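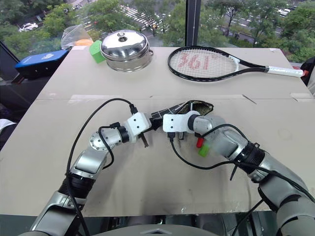
Jamum two-arm station, shoe held between both grippers just above the cardboard work surface. External cabling looped on both arms.

Jamum two-arm handling station
Gallery and review notes
Posted 23 February 2018

The Jamum is a bench-height handling station sold by Boladmont as a kit: two arms on a common body, a pair of powered grippers, a control cabinet and a licence for the Prisance teaching software. It is aimed at returns counters, sorting rooms and small laboratories that handle mixed goods in low numbers. We had one on trial for 21 working days. These notes cover handling of soft and irregular items, cabling, the work surface, software and the terms of the offer. Palletising and conveyor work were not tested.

Two-handed hold
A shoe is an awkward part. It has an open top, a stiff sole, a soft upper and no pair of flat faces that a parallel gripper can rely on. With one arm, the usual result is a pinch at the heel or the tongue, and the shoe swings under its own weight. With two, the grip can be shared and the angle set by moving one wrist relative to the other. The shoe in the picture is held with the toe up and to the right, low over the table, which is how we ran most of the handover programs. A drop from that height does no harm to the goods or the grippers.

Handover is taught as a single step in Prisance. The operator sets which arm is giving and which is receiving, moves both by hand to the meeting point, then saves. The software fills in the approach and the release. Release timing defaults to 2 seconds after the receiving gripper reports contact. We shortened it for rigid goods and left it alone for footwear.

Grippers
The grippers are the standard Noh units in a white housing. They are electric, so the station needs no compressed air. Opening width and closing force are set per item and stored with the item name. Force control at the low end is coarse. The lowest of the 5 force settings marks soft foam if the hold is kept for long, and Boladmont does not list a softer one. Replacement fingers are sold in sets and fitted with a hex key. The change is quick, but the station has to be told about it on the settings page, and there is no warning if that step is missed.

Cabling
Power and signal lines to the grippers run outside the arms. The slack is needed for full wrist rotation and it forms wide loops, as can be seen on the left arm. On a clear table this is harmless. With tall goods on the table the loop is the first thing to catch, and the collision model in Prisance does not include it. We added a keep-out zone by hand for each arm. Buyers who expect to work around bottles, stands or open cartons should plan on doing the same, or ask for the clip set, which holds the slack closer to the forearm at the cost of some rotation. The clip set is not part of the base kit.

Connectors on the gripper are push-fit and sit on the underside. Access is good with the wrist turned up. Check them at the start of each shift; the manual says so and we agree.

Work surface
Boladmont supplies the station without a table top. A pale, matt covering is recommended so that dark goods stand out for the overhead camera option and reflections are kept down. Cardboard sheet is cheap, easy to replace and kind to dropped items. It does mark, and the seam between panels can hold up a thin item that is being pushed across it. Keep seams away from the main pick area and tape them flat. A rubber mat was also tried. It gave better grip under boxes but made sliding moves unreliable, and we went back to card.

Natural light was the larger problem. Beside a tall window, item recognition changed over the course of the day. Polished metal was the worst case, as the software picked up reflections in the lid of a stainless steel pot and offered them as grasp points. A blind fixed most of it. The data sheet asks only for "normal indoor lighting", and that should be tightened.

Item mix
The far side of the table carries some of the more difficult goods: a blue box, a clear plastic bag with something orange in it, a green foam cube, the pot and a tennis racket. Notes from the trial on these types follow.

Boxes: no difficulty once the long side is facing an arm. Boxes left overhanging the table edge are refused by the default workspace limits. The limits can be widened, with care.

Clear bags: poor. The camera option sees the contents and misses the film, so the fingers close on whatever is inside. Teach a fixed pick point and expect some misses.

Foam: easy to hold, easy to mark. Use the lowest force setting.

Lidded pots: lift the lid by the knob with one arm and hold the pot by its side handle with the other. The program took 3 attempts to teach and ran without trouble after that. Do not lift a pot with the lid on unless the second arm is steadying the lid.

Rackets: grip at the handle. The strings confuse depth sensing, so the approach must be taught by hand. A racket is long enough to foul the other arm during a turn, and the second arm should be parked first.

Software
Prisance runs on a tablet or any computer on the same network. Programs are built from blocks and can be exported as plain text. The editor is sound, if slow to load with a large item library. Undo works within a block only. Error messages give a number and a short sentence, and the sentence is usually enough. There is no offline simulation in the base licence, so programs have to be tested on the arms. We would pay for simulation before we would pay for the camera.

An update is due in June. According to the release notes sent with the kit, it adds cable loops to the collision model and a reminder after a finger change. We have not seen either working.

Noise and space
The arms are quiet enough for an office. The cabinet fan is not, and the cabinet is best placed under the table at the back or behind a partition. The supplied lead is long enough for this. Allow clear floor on the operator side for hand teaching. One person can teach a single arm comfortably – moving both at once is easier with a helper.

What is in the base kit
Body with two arms
Two Noh grippers with one set of fingers each
Control cabinet and lead
Stop button on a wired pendant
Prisance licence for one station
Printed manual and bench drawing

Sold separately
Overhead camera and bracket
Cable clip set
Spare fingers
Extra Prisance seats
On-site setup

Terms
The station can be bought outright or hired by the month. Hire includes remote support during business hours and swap-out of a faulty gripper. Freight is charged at cost in both cases. The risk assessment remains with the buyer, and the manual has a blank form for it at the back.

Summary of findings
Suitable for mixed rigid goods and for footwear where a two-handed hold is needed. Suitable for foam with care. Not recommended for clear film packaging without further work. Fit the clips, control the daylight and set the keep-out zones before teaching the first program. Settings files from the trial can be requested through the contact form; state the Prisance version in use.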